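Spent my Saturday at the Lurnico open day, so here comes a long thread about robots and snacks

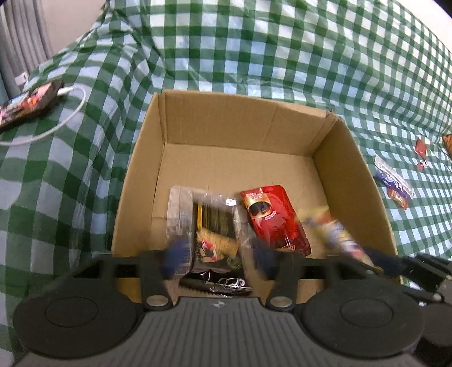
First thing my sister texted me: do you need to know anything about robots to go to one of these? A bit of curiosity is plenty, and the people at the stations will explain as much or as little as you want.

OK so the snack packing table was my favorite by a mile. Hand-held grippers, a cardboard box, a checkered tablecloth and a bunch of shiny wrappers. I could've stayed there all day!

You squeeze, the fingers close, and you try to get your snack where you want it. I figured I'd be great at this (I pack lunches every single morning). I was not great at this. I dropped the same packet 5 times and a kid behind me started giving me tips

Slippery wrappers are so much harder than I expected. You can't feel a thing through the grippers, so you end up squeezing way too hard and then the packet scoots off sideways

My tip if you ever try it: go for the sealed edge of the bag and come in slow. Also take your rings off first, mine kept catching on the handle

The guide at our table said they've logged 2,254 picks so far this year and the goal is 900 more before the end of June. I'm guessing mine won't make the highlight reel lol

Next room over was the Osard sorting line, which is all automatic. Loud! Very cool for the first ten minutes, then I wanted to go back to the snacks

Practical stuff for anyone thinking about going: it's in the old Lindemann building, take the 21 bus and get off at Bindulow. Parking was a mess by noon. Go early and wear comfy shoes, there's hardly anywhere to sit

Coffee was free, the pretzels were not. I had two pretzels

Somebody asked in the replies if it's OK for little kids. Mine is six and loved the hands-on tables but got bored at the talk, so I'd skip the talk and get in line for the grippers again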